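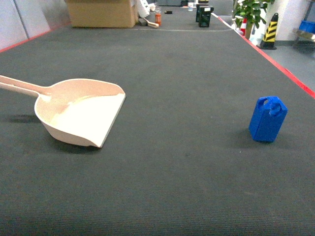
5 min read

April
By Samina Dhanial

Most people buy a dustpan once and keep it until the handle snaps. Mine is white plastic with a long straight handle and a wide scoop, and it has done more work than the vacuum has. I keep getting letters asking how to clean up small messes from bench tops, craft tables and carpeted surfaces, so I have put the answers together on one page.

The lip is what matters

Before you blame the brush, look at the front edge of the pan. A good lip is flat all the way across. Lay the pan on a kitchen counter and try to slide a sheet of paper under the edge. If the paper goes in at the middle or at one corner, that is where the dust is going too.

Plastic pans warp from being stored standing on the lip. Hang them from the handle or lay them flat. If yours has already bent a little, run the hot tap into a tub, soak the front edge for a couple of minutes, then put the pan on a flat counter with a heavy book across the lip until it has gone completely cold. It works on thin plastic. On thick plastic it mostly doesn't, and you are better off buying another one.

Nicks in the edge can be taken down with fine sandpaper wrapped around a block. Use light strokes, all in one direction, and wipe the pan with a damp cloth when you are done.

Sweeping on carpet

A carpet-covered work surface is kind to things you drop on it and unkind to anyone who has to clean it. Crumbs, sawdust and thread sit down between the ribs and a soft brush goes right over them.

Sweep along the ribs first. Going across them only moves the dirt from one groove to the next. Use a stiff brush with short bristles, press the lip of the pan down firmly so the pile flattens under it, and pull toward the pan in short strokes. Then do one pass across the ribs to lift what is left, and finish along them again.

For hair and lint, put on a rubber dishwashing glove, dampen it slightly and drag your palm in one direction. The hair rolls up into a rope you can pick off. A window squeegee does the same job on a bigger surface.

If the surface has a trim strip along the side, stop short of it and sweep back toward the middle. Grit pushed against a strip works its way under the carpet and you won't get it out again without lifting the edge. An old toothbrush is the right tool for the last half inch.

Fine powder is a different matter. Flour, plaster dust and dry grout should be picked up with the vacuum and its brush attachment before anything wet goes near them. If you only have a dustpan, dampen the bristles with a spray bottle, shake the brush off well, and go slowly.

The line of dust

Everybody gets the line. You sweep, you lift the pan, and there is a thin row of dust right where the lip was. Move the pan back an inch, sweep again, move it back another inch, sweep again. By the third time there is very little left and a damp paper towel takes it up. On carpet, turn the pan a quarter turn between passes.

A pan that crackles with static makes this worse. Dust jumps to the plastic and then falls off on the way to the trash. Wash the pan in warm water with a little dish soap and let it air dry without rubbing it.

Cleaning the pan itself

White and cream plastic shows everything. Coffee grounds leave a tan stain in the curve at the back, and so does potting soil. I wash mine once a month or so, in this order:

Knock it out over the trash, outdoors if you can.
Rinse with warm water.
Spread a paste of baking soda and water over the inside of the scoop and leave it for ten minutes.
Scrub with a dish brush, paying attention to the place where the handle meets the pan.
Rinse and hang up to dry.

Don't use scouring powder. It scratches the smooth surface, and scratched plastic holds dirt. Old yellowing from sunlight is in the plastic and no paste will shift it.

The brush gets washed at the same time. Comb it out with a wide-toothed comb, swish it in soapy water, rinse, and let it dry with the bristles hanging down so water doesn't sit in the block.

Small jugs and bottles

A small jug with a carry handle and a short spout is useful to have near the cleaning things, and the bright colored ones are easy to find on a shelf. A few habits are worth having with them.

Write on the jug what is in it, even if it is only water and dish soap. Use a paint marker, not a paper label, which will slide off the first time it gets wet. Never put a cleaner into a container that has held food or drink, or one that a child might take for a toy.

Pour slowly with the spout held high on the jug. Turning it so that the spout is at the top of the opening lets air in and stops the glugging. If you are filling a small one from a large one, do it in the sink with a funnel.

Mix only what you will use. I make up 1000 ml of soapy water at a time and it lasts me a few weeks. Bleach solution is another story, as it loses strength quickly and should be made fresh each time you need it. Don't mix it with anything except water.

Keep liquids well away from the spot you are sweeping. Dry dirt comes up off carpet easily and wet dirt has to be scrubbed out, so do all the dry work first and put the pan away before opening anything.

Where to keep it all

A pan with a long handle won't fit in most drawers. Measure before you hang a hook. Mine needs 26 inches of clear wall from the hook down, including room for the brush. If there is no hole in the handle, drill one near the end with a small bit and loop a bit of cord through it.

An open cardboard box will hold the overflow for a while, but keep it off a damp floor, and don't stand bottles in it without a tray underneath. A box bottom goes soft long before you notice a leak.

Letters

Ruth Bunting of Oakley writes that she rubs a candle stub along the lip of her pan so it glides over low-pile carpet without catching. I tried it. It does glide better, though the wax picks up lint and has to be scraped off after a few uses. She also keeps a second pan for the garage, with a band of tape on the handle so the two don't get swapped.

A reader in Seltside asks whether a metal pan is better for carpet. The edge is stiffer and presses down well, but it will cut threads on a looped pile if you push it forward. Pull with the brush and keep a metal pan still.

Next month: getting candle wax out of a tablecloth, and what to do with a sticky drawer.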